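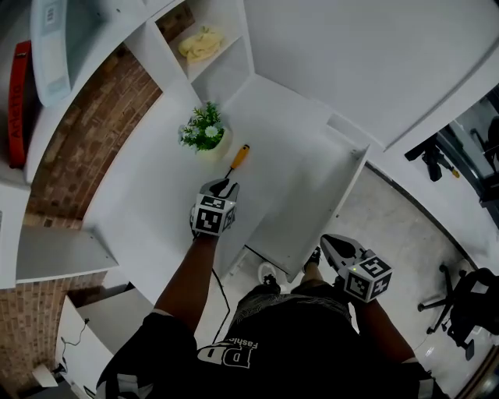 **Hand-held gripper set (Hidix pattern)**

The Hidix hand-held gripper set is a pair of grippers that a person carries, one in each hand, to do ordinary jobs while the movement of each is recorded. I've looked after the set at the Sturkum workshop long enough to have opinions, so this entry leans towards upkeep (the history section is somebody else's to write, please!).

## Parts

Each gripper has a dark body, a pair of jaws and a marker cube printed with black-and-white squares. The cameras use the squares to work out where the gripper is and which way it's turned, so a scuffed cube matters far more than a scratched body. One of our pair runs on a thin black cable, and it's nearly always the cable I end up mending.

## Setting up

I start with the shelves. At Sturkum we work at a big white shelving unit against a brick wall, and I like a mix of things on it: a screwdriver, a plant in a pot, a bit of cloth, a plastic bin. Hard, soft, thin and awkward, in other words. The screwdriver is my favourite test piece, as a round handle on a flat board soon shows up jaws that don't close square.

Then I switch on and wait for the green light. If it blinks, the battery is low or the lead isn't home. Next comes the Kuhlmann check, which is just opening and closing each gripper 40 times and reading the count off the screen. I let it be out by 2 and no more. Anything worse and I clean the jaw slide and go again.

Cables get a proper look before anyone reaches for a low shelf. Ours once snagged on a shelf edge and pulled the plug half out, and we lost most of an afternoon to it.

## Care and repair

- Wipe the cubes with a dry cloth. Spirit lifts the ink (I found out the hard way).
- Change the jaw pads when they go shiny. Ours are Cusden pads, part 457, and they push on with a thumb.
- A drop of light oil on the slide, then wipe most of it off again.
- If a cube has been knocked, reseat it and redo the alignment from scratch.

The left gripper on our set had done 2356 closings when its spring went soft in July. The right one is still on its first spring, and I keep a spare in the drawer with the pads.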